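Minutes – Shared Office Working Group, Drorkolance building, level 2

July meeting, held in the small meeting room. Opened 10:05 am. Quorum present. Apologies were received from the ground-floor tenancy and from one of the two Hutsuliak representatives.

## 1. Minutes of the previous meeting

Accepted with one correction. Under "Kitchen", the line about the dishwasher should say that tenants empty it in the morning, whoever is in first. It had been recorded as the evening.

## 2. Matters arising

- **Blinds, west side.** Repaired. One cord is still too short to reach from the floor. Left as is for now.
- **Bike rack.** Building management has not replied. The chair will write again.
- **Key fobs.** All returned from the former tenant except one, which has been cancelled.
- **Fridge labels.** Most people are now dating their food. Unlabelled items will be thrown out at the end of each week, as agreed in May.

## 3. White desks

Most of the meeting was spent on this item.

The white desks were bought second-hand when the floor was fitted out, and the tops are starting to look tired. The main complaint is grey smudging that a dry cloth only moves around. Several members said the marks are worst in the middle of the desk, where people's forearms and laptops sit. The curved front edge cleans up well enough.

It was asked whether the cleaners are meant to do the desktops. The contract with Vison covers floors, bins, kitchen benches and bathrooms. Desktops are only included if they have been completely cleared, and the cleaners will not move anything to get to them. A cup or a drink bottle left standing means that desk is skipped. Members were reminded that this has been in the contract from the start.

Options discussed:

1. Replace the tops. Rollora quoted $1,860 for the full set, supplied and fitted. The quote does not cover taking the old tops away.
2. Pay Vison for a one-off deep clean of the desktops. No price yet.
3. Clean them ourselves and see how they come up.

There was some support for option 1. Against it, the drawer units are built in, and it is not clear that new tops would line up with them without extra work. Rollora has not been out to measure. The quote was done from a plan of the floor, and the plan shows a straight front edge, so it may not allow for the cutout at all.

A member had tried a melamine sponge on one corner. It took the grey off but left the surface slightly duller than the rest. It was agreed that these sponges should not be used on the desks. Warm water with a little dish liquid, followed by a dry cloth, was suggested, with bicarb paste for anything that stays put. The paste should go on a small patch first.

**Agreed:** Option 3, with a report back at the next meeting. Option 2 to be priced in the meantime. The Rollora quote is to be held over, and they are to be asked whether it still stands after a site measure.

**Action:** Secretary to contact Vison and Rollora.

**Action:** Each tenancy to clean its own desks before the next meeting.

## 4. Drinks at desks

This followed from item 3. The question was whether to limit drinks at the desks to those with a lid.

In favour: two spills so far this year, one of which ran down into a drawer and ruined a box of envelopes. Bottled tea and anything else with a screw cap would be fine, and so would travel mugs.

Against: people like a proper cup, and the kitchen only seats a few. Hutsuliak said its staff would find the rule hard to follow on early starts. It was also pointed out that some of the marks on the desks are plainly not from drinks.

After discussion it was put as a request, with no penalty attached. Drinks with a lid are preferred at the desks. Open cups should be on a coaster and kept back from the front edge. Bottles, full or empty, are to be taken off the desk at the end of the day so the cleaners can get to it. Empties with a deposit go in the crate beside the kitchen bin, caps off.

**Carried**, 10 in favour, 2 against.

**Action:** Secretary to put a notice in the kitchen. The wording is to be kept short.

## 5. Drawers and cabinets

Some of the small knobs on the desk drawers have come loose. A screwdriver is kept in the top kitchen drawer and tenants are asked to tighten their own. If the thread has gone, leave a note in the maintenance book with the desk position.

The tall white cabinets are to be used for stationery and files only. Food has been found in one of them. Nothing is to be stored on top, as the sprinkler clearance has to be kept.

It was suggested that one cabinet be moved away from the end of its desk to make more elbow room. There were mixed views – moving it would block the power point – and no decision was made. Anyone with a better spot for it can bring a sketch next time.

## 6. Kitchen

- The kettle has been descaled. Please don't fill it past the line.
- Tea towels are being washed by whoever remembers, which is mostly the same people. A roster will be put up on the fridge.
- The green bin is for food scraps only. Tea bags with a staple in them go in general waste.
- Request for a second cutlery tray. Approved, to come out of the tea and coffee money.

## 7. Heating

The thermostat near the window desks was found turned up to full on several mornings. It should stay where it is set. Anyone who is cold can borrow one of the small heaters from the store room, but it must be switched off at the wall before they leave. No extension leads under desks.

## 8. Other business

- The colour printer is out of magenta. A cartridge has been ordered.
- The fire drill will be held before the end of July. The assembly point is still the car park on the far side of the driveway.
- The noticeboard is to be cleared of anything out of date.

## 9. Next meeting

August, same room, 10 am. Items for the agenda to the secretary beforehand, please. The desk cleaning report will be taken first.

Closed 11:20 am.

**Attachment to item 3**
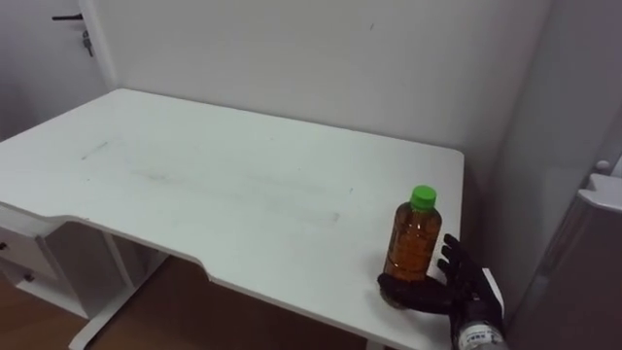

*White desk with grey marks across the top, a bottle of what looks like tea near the front edge.*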